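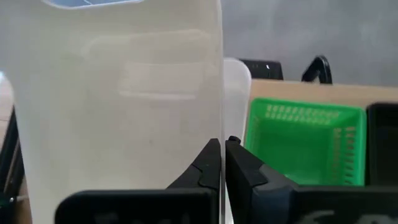 Wrist view, both fingers on the white container, green basket waiting its turn.

2 min read

clamix_refugee
Day one of teaching the arm to tidy a table by remote control. 14 demos kept, and I've thrown out more than I'd like to say. My container grabs all look like a man choosing a melon. Is it worth slowing down, or do I just drive it the way I'd move my own hand?

Noonan206
Slow down. The policy copies your dithering, but it copies your crashes too.

umia_bench
Disagree. Slow demos are full of pauses, and then you get a robot that stops over a basket to think about its life. Drive at normal speed and bin the bad ones.

clamix_refugee
The baskets are where I come unstuck. If I take one by the rim it tips, 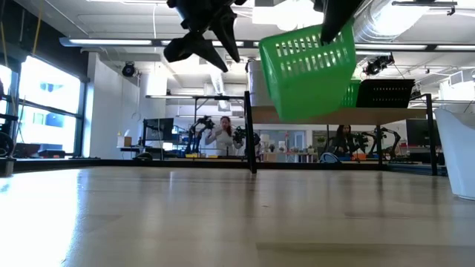
and then I spend half the demo leveling it before I dare put it down. Do I keep those?

Bríd Tierney
Keep a few. It needs to see a tilt being fixed. We cut every wobble out of a set of 900 last November and the arm had no idea what to do with its first crooked basket.

Noonan206
900 and you cut the useful ones. Bold.

Bríd Tierney
I was younger then.

umia_bench
Still say regrasp and start over. Two clean grabs beat one long rescue.

clamix_refugee
Going with Bríd for the baskets and umia for the speed. Noonan, you can have the melon.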